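Dilis spreading fault

The Dilis spreading fault was a control failure in the Dilis, a two-arm robot built by Temden for flattening soft material (dough, clay, filler) on a flat board. It is also called the "low board fault" in service notes. The arms kept pressing after the material was already spread, and in the worst cases pushed down on the bare board until the motors cut out. Nobody was badly hurt. One operator at the Arnell test kitchen got a bruised wrist.

Background

The Dilis learned its strokes from recordings of people doing the job by hand, taken from head height. Temden bought most of these from Mazurek, a small recording firm. Boards on tables, boards on the floor, different rooms, different people. The machine copied the path of the hands and guessed the height of the board from the picture. Early units had no force sensor at the wrist - a cost decision, later reversed.

The fault

First reported in December by Arnell, two units, same shift. Both had been moved from a steel table to a low platform. The arms came down 12 mm too far and held there. The stop button worked on one unit. On the other the stop signal was recieved late, after 3 seconds, because the controller was still finishing the stroke. That second part is treated as a seperate fault by some writers but the fix shipped together.

Cause

Radosław Głowacki, then a test engineer at Temden, traced it to the height guess. Dark matte boards gave the program few marks to judge distance by, and a thin pale layer on top was often read as the surface of the board itself, or the reverse. Hands held just over the board made things worse. The program took any hand near the surface as a hand in contact, so a pause between strokes was stored as a press.

Głowacki went back through the floor recordings one at a time. Of the clips he marked as bad, 59 had hovering hands labeled as touching. Most were low boards in corners, seen at a slant.

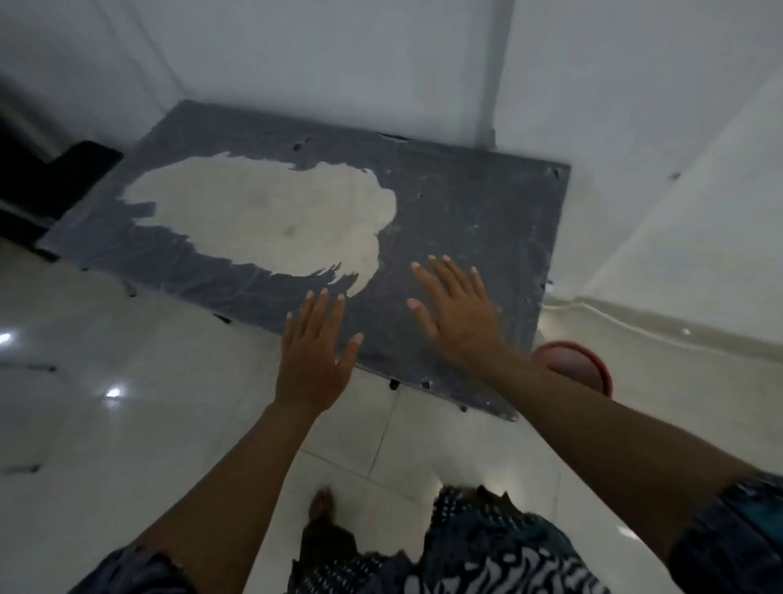
Relabeling took longer than the code change. Contact now had to be marked by a person, and clips where contact couldn't be judged were dropped from the set. Mazurek disputed part of the count and said the labels were added after delivery, by Temden's own tool. Never fully settled.

Fix and recall

Temden pulled all units with the old wrist. Changes: force sensor on both arms, a hard lower limit set by touching the board before each run, and a stop circuit that no longer goes through the controller. Arnell took its units back after nearly a year. The original model is still listed by some resellers, without the sensor, and Temden does not service it.

See also

Contact detection
Emergency stop
Learning from demonstration

Page last edited Nov 3, 2024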